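Stories > Short Fiction > August

Search this site Enter keyword Go

The Kallside Gauge
Posted in August by M. Marciniak

The gauge at Kallside reported every 28 minutes. It had done so for eleven years, and the clerk at Ustitz had copied each value into a ledger before filing the printed slip.

At 4:10 in the morning the slip read 1222. The station's upper limit was 89. The clerk recorded the value, marked it as a fault, and requested a second reading by telephone. The line was open. There was a sound on it like water moving over gravel.
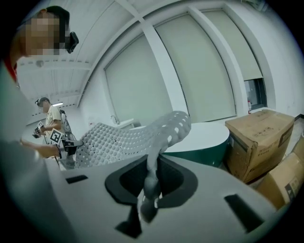 An office chair, from below.

The second reading was 1222. The clerk consulted the manual, which allowed for three causes: silt in the pipe, a broken float, or a flood. A flood of that height would have covered Prurnon, its church, and the hill behind the church.

The clerk telephoned Prurnon. The exchange connected on the first ring. It had the same sound on it.

The window at Ustitz faced the valley. The blind was down, as regulations required before sunrise. The clerk wrote the time in the ledger, ruled a line under it, and waited for the next slip.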